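31/10/2018

Walked to the allotment before work and got the last of the beetroot up. The ground is heavy now and my boots took on half of it. Two rows of leeks are left, and the kale, which the pigeons have had a go at again. I paid 40 pounds for netting in July and it has already gone at one corner.

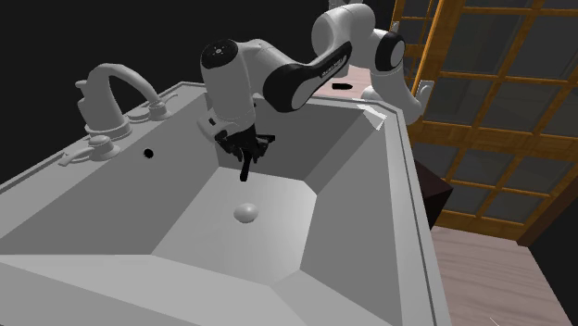
Beetroot took up the whole evening. I boiled it in two lots, then peeled and sliced it for the jars, and my hands are still pink. I would like a big white sink with a deep basin and a tall curved tap for this job, as ours is too shallow to get the pan under. Ten jars filled and put in the cupboard. Rain started at bedtime. Must order garlic tomorrow.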